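Hirkero

Hirkero are an instrumental rock group formed in the coastal town of Moreira. Their music combines guitar, bass, drums and a two-manual electric organ, and is usually grouped with post-rock, although the band's early recordings are closer to surf music in tempo and guitar tone.

History

The group began as a trio without an organ and played under the name Nurkesico for its first two years. The change of name followed the departure of the original bassist, and recordings made before that point are not counted in the band's official discography. A cassette of seven tracks from this period was issued in an edition of 257 copies and has not been reissued.

The organist joined during rehearsals for the first album, Celtorero, which was recorded over 20 days in a disused net store near the harbour. Most of the rhythm parts were played live to eight-track tape. Organ and additional percussion were added later, and two of the nine pieces were shortened before mastering. The album was released on 2019-05-14 on vinyl and as a download. The first pressing of 732 copies had a misprinted label on side B, corrected on later pressings.

A tour of small halls followed, the largest with a capacity of 400. Two dates in March of the next year were cancelled and not rearranged.

Musical style

Pieces are generally built on a single bass figure, repeated with small changes in accent while the guitar and organ exchange the main line. Most are in minor keys and in triple or compound time. The guitar is tuned a whole tone below standard pitch — a practice kept from the Nurkesico period — and is played through a spring reverb unit. There are no vocals on any official release.
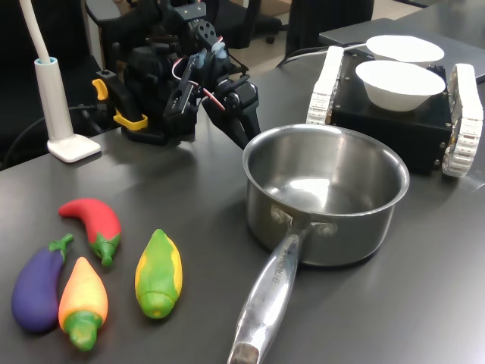

The drum parts make little use of cymbals. On Celtorero the ride cymbal is heard on three tracks only, and the pulse is otherwise carried by floor tom and shaker. In concert the group tends to join pieces together without a pause, so that a set may contain only four or five breaks.

Discography

Untitled cassette (as Nurkesico)
Celtorero (album, 2019)
Net Store Sessions (EP, download only)

See also

Instrumental rock
Post-rock
Surf music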